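Giltberg Bimanual Manipulation Group
Minutes of project meeting, January 2020

Present: Alasdair Halliday (chair), Clémence Masson, Evander MacLeish, Hạnh Ông
Minutes: Sorcha Semple
Apologies: none

1. Minutes of the previous meeting

Accepted with one correction. Under item 4, "joint error" should read "joint velocity error".

2. Picture frame task – status

Hạnh tabled the following from the two-arm cell. 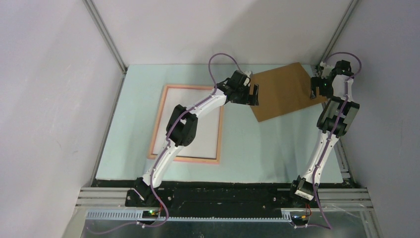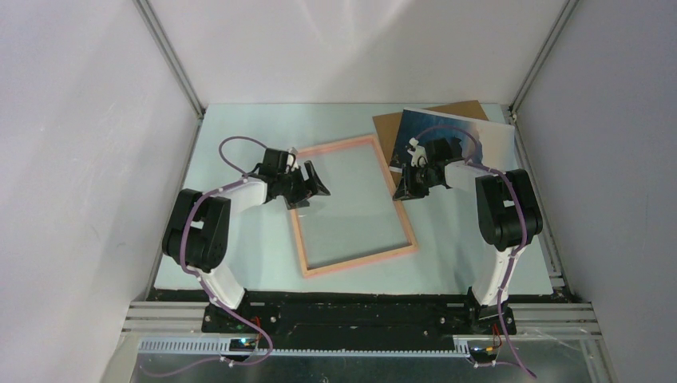

The task set now stands at 412 demonstrations, all teleoperated by Hạnh or Evander. The parts are a frame, a printed picture and a sheet of cardboard backing. Start poses are drawn from a list generated by Clémence's script and laid out by hand before each demonstration. Hạnh noted that the two operators have different habits. Evander tends to bring both arms in together, while she moves one and then the other. Alasdair asked that the operator be recorded as a field in the episode header. It can be recovered from the session log for everything collected to date.

Action: Hạnh to backfill the operator field.

3. Held-out evaluation

Clémence reported on the comparison between the single-policy baseline and the coupled policy, in which each arm is conditioned on the other arm's predicted action chunk. Both were trained on the same 300 demonstrations, with the remainder kept back for offline validation. Each policy was given 40 trials on the cell, using the same list of start poses in the same order.

The coupled policy completed more trials than the baseline. The gain came almost entirely from the stage where one arm steadies a part and the other moves against it. On single-arm stages there was no difference that Clémence was willing to report. Validation loss ranked the two policies the other way around, and the meeting agreed it should not be used for choosing checkpoints on this task.

Evander questioned whether the start poses were reproduced closely enough for the trials to be treated as paired. They are set by eye against an overlay. Clémence agreed the overlay is good enough for position but weaker for rotation, and will not claim a paired test in the write-up until this has been measured.

Action: Evander to measure repeatability of hand-placed start poses.
Action: Clémence to rerun the analysis with trials treated as independent and circulate both versions.

4. Failure coding

Failures are at present coded from video by one person. Sorcha proposed that a second person code the full set without knowing which policy was running, and that disagreements be kept in the table and not settled by discussion. Agreed. The present codes are: missed grasp, slip during transfer, misalignment at placement, arms obstructing each other, timeout, other.

Hạnh asked how to code a trial where the gripper picks up two layers at once. This has been going under "other". It was given its own code. Trials already coded will need to be looked at again.

Action: Sorcha to revise the coding sheet and second-code all trials.

5. Action chunk length

Clémence would like to test a shorter chunk. The current length was carried over from the Kiketti experiments, where contact was brief, and may be too long for sliding contact against a flat part. Alasdair was in favour but did not want the change mixed with the coupling result. It will be run as a separate ablation on the coupled policy only, with the training data unchanged.

Evander pointed out that a shorter chunk raises the inference rate and that the control computer is already close to its limit with both arms running. He will log cycle times before any cell time is booked.

Action: Evander to log cycle times under the present settings.

6. Data format

Rusero has asked for the set in its own episode layout for the joint work. Hạnh has a converter working apart from the gripper channel, which Rusero stores as a normalized opening and we store as motor position. The calibration constants for the two grippers differ slightly and must be applied per arm. No data is to be sent until the operator field is in place (item 2).

7. Paper

Working title and section list were accepted. Alasdair to draft the method, Clémence the results. Evander asked that the Tuhumury dataset be discussed under related work and left out of the results tables, as its success criterion is different from ours. Agreed. The criterion used here – picture and backing seated in the frame, both grippers open and clear – will be stated in full in the method section.

Draft to be circulated in February, ahead of the next meeting.

8. Other business

Clémence asked for the cell to be left at its present lighting settings until the ablation is finished. Agreed.

Meeting closed.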